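Side table

A side table is a small table meant to stand beside something more important. It is usually lower than a dining table and higher than a coffee table, though the border between the three has never been settled, and furniture sellers move it whenever stock needs clearing. Related forms include the end table, the lamp table, the nightstand and the occasional table, the last of which is a table all the time despite its name.

Origins

Small portable tables are found in most cultures that sit down. In wealthy European houses they were carried in by servants for tea, cards or sewing and carried out again afterward. The servants left, the tables stayed, and by the early twentieth century a spare one stood in nearly every parlor, holding up a lamp or a fern.

Form and materials

Tops may be round, square or oval. A square top gives more usable space for its width, and also four corners at the height of the average shin. Three legs will stand steady on an uneven floor, while four will rock until someone folds up a piece of cardboard. Wood is traditional. Metal, glass and plastic followed, each advertised as easier to clean. 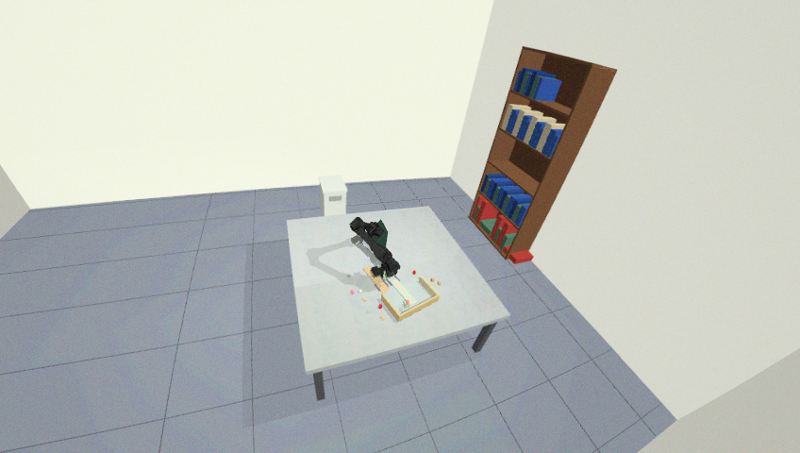 Height is the most argued-over measure. The common advice is that the top should sit level with the arm of the neighboring chair, which assumes that the chair has arms and that its owner has only one chair. Kincaid, a maker of flat-packed furniture, sold its Grellow side table in a single height for years and then added a second, eight centimeters taller. The instructions for both were the same sheet, and the spare screw was the same screw.

Use

The side table is sold as a place for a cup and a book. In practice it collects mail, chargers, coins, reading glasses and the remote control for a television that has since been replaced. Owners often respond by buying a second side table – this holds the cup.

Coasters were introduced to protect the surface and are generally kept in the drawer, where the surface is in no danger. Models without a drawer have a lower shelf, used for magazines and, later, for dust.

Collecting

Older examples turn up often at house sales, since few heirs will fight over them. Nests of three are common but frequently arrive as two. Sellers describe a nest of two as "compact." Original finish adds to the value, and so do rings left by glasses, provided they are old enough to be called patina.

See also

Coffee table
Nightstand
Footstool
Tray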